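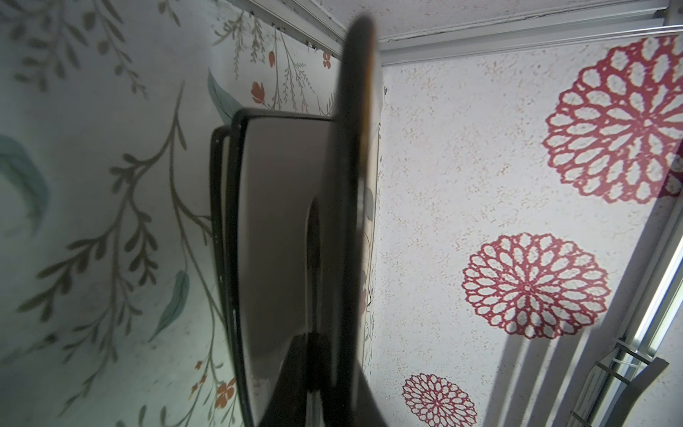
August, glaze bench, morning

Opened the cooled kiln at 8. Covellow base on the top shelf, Jirwood ash on the middle, a mix of the two on the bottom. Same clay body throughout, same soak as last time.

Top shelf is fine. Surface is even, no pinholes that I can find with a fingernail. Middle shelf crawled again near the foot on two tiles. Esben Þórarinsdóttir thinks the bisque was dusty. I wiped everything, but I did it before lunch and the tiles sat out all afternoon, so she may be right.

Bottom shelf went browner than the line blend predicted. Omar wants to blame the Clulto iron, new bag. We have over half of the old bag left, so next firing gets one tile from each, side by side.

Vinegar test

Cut lemon left overnight on the tiles from the last firing. Covellow no change. Jirwood lost its shine where the lemon sat, and the mark does not buff off. Not putting that one on anything people eat from until the silica goes up. Try adding 3 percent first, then see.

Dishwashing

Started the hand-wash log. Plain soap, soft sponge, air dry on edge. Stacking them flat while damp left rings on the unglazed feet in the spring, so always on edge from now on.

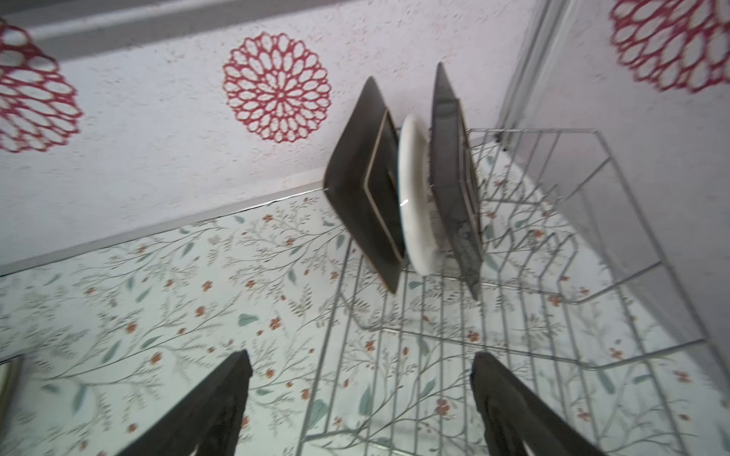
To do

Sieve the Jirwood bucket again, it has settled hard - use the drill mixer, the stick is useless.

Order cones. Belay says the small ones are back in stock.

Ask Omar Sfeir where the second pyrometer went. He had it for the raku day.

Relabel the test tiles. Pencil burned off two of them and I am guessing from the shelf plan. Iron oxide wash and a fine brush next time.

Kiln lid hinge is still squeaking, left it.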